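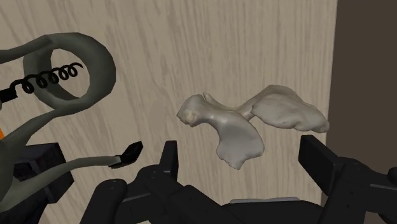 Heledau Castings
Bone Model Handling Project: second progress report to the Irum Workforce Fund
12 July 2026

1. Period covered

This report covers the work since the end of January, when the first report was lodged. The grant pays for two things: moving the unpacking and sorting of anatomical bone models from hand work to a robot cell, and retraining the people who now do that work. Spending is within budget on both lines.

2. Simulation work

Most of the robot's grasp planning is still being done in simulation. Mohamedi, our integrator, builds the scenes and runs the grasp trials overnight. Our finishing staff review the results the next morning and mark any grip they would not use themselves.

Irregular shapes are taking the most time. A piece like a shoulder blade has a thick knob at one end and a broad thin blade at the other, and there is no single good place to take hold of it. The two-finger gripper will close on the blade if it is left to choose. Staff rejected most of those grips on the grounds that thin edges chip, and Mohamedi has changed the scoring to favour the neck and the thicker parts near it.

In this period 1,126 simulated grasps were reviewed by staff and 918 were accepted. The rejected ones have been kept with the reviewer's comments. We have also begun putting other objects into the scenes, such as clamps, so that the planner has to deal with a bench that is not clear. Long bones and vertebrae were finished before the scapula work started and are not being revisited unless the physical trials show a problem.

3. Physical cell

The cell is installed in the old packing bay. Guarding and the light curtain were signed off in the second month of the period. The gripper has been run on long bones only, at reduced speed, with an operator at the stop button. Scapulas and pelvises will not be tried on the real cell until the simulated results have settled.

Flustik, the job tracking software, does not yet talk to the cell. Operators enter batch numbers twice, once on the cell screen and once in Flustik. This is the most common complaint we receive and it is a fair one. A fix is promised for the next period.

4. Effect on staff

There are 17 people in finishing and packing. No positions have been lost and none are planned to go during the grant. Two people who retired were not replaced in the same role, and their hours have gone to cell operation.

Six staff have completed the operator course. Three more started and one withdrew, preferring to stay on hand trimming. That remains open to anyone who wants it, as trimming is not being automated.

Reports of sore wrists from the unpacking bench are down, but the bench is also handling less work, so we do not claim much from this yet. Some operators say the new job is duller when the cell runs well, with long stretches of watching. We have gone to shorter turns at the cell, with a swap at each break, and will ask again in the next staff survey.

The grasp reviews were meant to be a minor task. They now take up a good part of two people's mornings, and those two have asked for the work to be recognised in their classification. Management has agreed in principle. The pay rate is still under discussion with the union.

5. Delays

The physical trials on irregular shapes are 32 days behind the schedule in the agreement. Part of the delay is the change to grip scoring. The rest is the replacement of a damaged finger pad, which had to be ordered from overseas. We are not asking for more money. We are asking for the milestone date to be moved by the same number of days.

6. Next period

Finish the simulated scapula and pelvis grasps. Begin slow trials of both on the cell. Connect the cell to Flustik and end the double entry. Run the second operator course. Settle the classification for grasp reviewers.

The expenditure statement and training attendance records are attached separately.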